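Search jobs and calls
Keyword Location Go

Part-time technician for the care of one gripper station (25 hours per week)

Posted in September by Nusrat Bhutto

Rollunum is looking for a part-time technician to take care of one recording station. The station is called Plurka. It consists of a table, two hand-held grippers with cameras, the cables, the computer and a metal frame that stands beside the table. A person holds one gripper in each hand and does small household tasks with them, and the recordings are later used to teach robot arms. You would be responsible for the condition of the station. The person who makes the recordings is a colleague, and you will work next to each other every day.

I want to describe the work in detail, so that you can judge before you write to us if it is suitable for you. The last time we had an open position, several good people came to the interview and expected to write software. In this position there is very little software. There is a lot of cleaning, measuring, tightening and writing down.

What you will look after

The part that needs the most attention is the finger pads. Each finger carries a rectangular black pad, and it is held with screws. The pad touches everything we pick up, also metal things with sharp borders, and its edges become rough with time. Fibers come off and they collect lint. When the two pads of one gripper are not worn in the same way, a small object turns at the moment the fingers close on it, and the operator starts to correct this with the wrist without noticing. Then we have recordings where the hand moves strangely and we must throw them away.

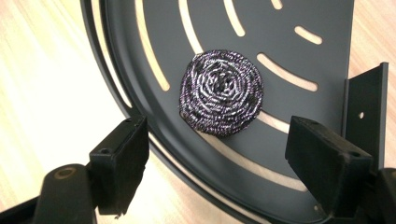
We change the pads as a pair, never one alone. Our rule is to change them after 400 recordings, or earlier if the technician decides so. You will be allowed to decide so. We buy the pads from Grosura, and they arrive with a surface that is a little slippery on the first day. The technician before you had the habit to open and close a new pair on a cotton cloth for some minutes before the first use. I find this a good habit and I would like to keep it, but if you know a better method we will try it.

After the pads come the bushings in the finger arms. They must be kept free from dust. Please do not put oil on them. We use a dry brush and, once per week, a swab with a small amount of alcohol. If a finger has play from side to side, you take the gripper out of service and put the spare one in. We do not repair a gripper on the recording table.

The cables are the third point. They go from the back of the gripper over the hand and down, and the operator pulls on them all day. A connector that is almost loose is worse than a broken one, as the picture freezes for a moment and then returns. You will test every connector in the morning by moving the cable gently while you watch the live picture on the computer.

A normal day

The day starts at 8:30 a.m. You switch on the station and wipe the table with a dry cloth. You look at the pads under the lamp and write their condition in the book. Then follows the marker check: each gripper has a marker plate, and the software must find both plates from all places on the table. If it loses one of them, the usual reason is a fingerprint on the plate or a screw that became loose.

At 9:15 the operator makes five test recordings, and you watch them together. The objects for the tests are a dark metal corner shelf and a metal scrubber. We use them because they are difficult. The shelf has long curved slots, and a finger with a loose pad can catch in them. The scrubber is springy and shows very quickly when the force of closing is not equal.

After the tests the real recordings start, and you are free for the other tasks: preparing spare fingers, answering the list of faults, cleaning objects, ordering parts. The operator will call you if something feels wrong. Please come when you are called, also if the thing seems small. At the end of the day you compare the opening width of both grippers with the gauge and write the two values in the book.
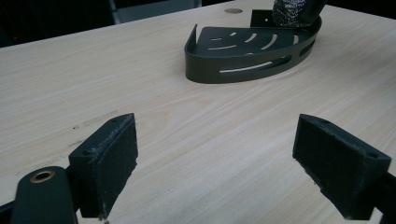

What we expect from you

- You have worked with small mechanical parts before. It can be from bicycle repair, sewing machines, cameras, dental equipment or similar. A diploma is welcome but not required.
- You can use a caliper and a torque screwdriver, and you know when a small screw has had enough.
- You write clear notes in English. They do not need to be elegant. I also learned English as an adult and I know how it is.
- You can tell an operator to stop, in a friendly way, when the station is not in order.
- You do not mind to do the same check every morning.

It is useful, but not necessary, if you have calibrated a camera before. We will teach you our procedure in the first two weeks. It has many steps, and it is all written down with drawings.

What we offer

The contract is for 25 hours per week, in the mornings, for one year at first. There is no evening work. On one Sunday in the year we move the equipment for the floor cleaning, and these hours are paid double. You will have your own bench with a drawer cabinet, in the room next to the station. The salary is discussed in the first phone call and not in the last one.

During the first month you will work together with Osian Morgan, who built the frame and knows each cable of it. After this month he goes to our second station, in the same building, and you can still ask him.

Our goal for each task is 1,000 accepted recordings. When the station is in good condition we reach it without hurry. With bad pads we once needed to repeat a complete week, and I would like very much to avoid a second time.

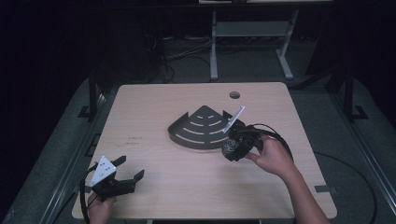 Nusrat Bhutto
Station Lead, Rollunum

How to apply

Please send me a short letter and a list of your previous work. One page for each is enough. In the letter, I ask you to describe one device that you kept in working order for a long time: what was wearing out, how you noticed it, and what you did. It can be a device from your home. I read this part first.

Send everything by post or bring it to the reception of the Van Acker building, room 546. If you prefer e-mail, use the form on this site and choose "Plurka technician" in the subject field. I answer all letters myself, normally within two weeks.

Applicants who are invited will spend one morning with us. You will change one pair of pads with Osian, do the connector test and write a page in the book. We pay for this morning also if we do not choose you. Bring your reading glasses if you use them, the screws are small.

If you need a chair with a special height, or another change at the bench, please write it in your letter and we will prepare it before you come.

Related calls
Operator for two-hand recordings, mornings
Call for participants: try our new gripper handles
Parts and stock assistant, Van Acker building
Second station: electrical technician (closed)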